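Horkstead Kitchen Kit: How a Robot Arm Practices

What the kit is

The Horkstead Kitchen Kit is a computer program for classrooms. It holds a make-believe kitchen and a make-believe robot arm. Pupils pick a job, and the arm tries to do it on the screen. A kitchen like this is called a simulation. Nothing in it can break, so the arm can try the same job 2000 times.

The parts of the arm

A robot arm is made of links and joints. Links are the stiff parts, like the bones in your arm. Joints are the places where it bends, like your elbow. At the end is the gripper, a hand with two small fingers. The fingers close to hold a thing and open to let it go.

Working near the microwave

A microwave door is a hard job for a robot. The arm must bring its fingers to the handle without bumping the glass. The program works out how far each joint has to turn - a little at a time - until the gripper is in the right place.
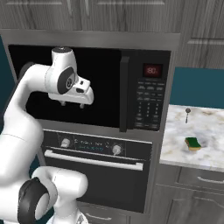

What comes in the kit

The kit has 30 jobs, sorted from easy to hard. Each job has a card that gives the goal in one sentence. The teacher's book was written by Rosângela Queiroz and Keegan Kingi. One copy of the program runs on 2 computers.

Words to know

Link: a stiff part of a robot arm.
Joint: a part that lets the arm bend or turn.
Gripper: the hand of the robot.
Simulation: a copy of a place or thing, made by a computer.

Ordering

Schools can order the kit from Plisholm. Ask for item 476.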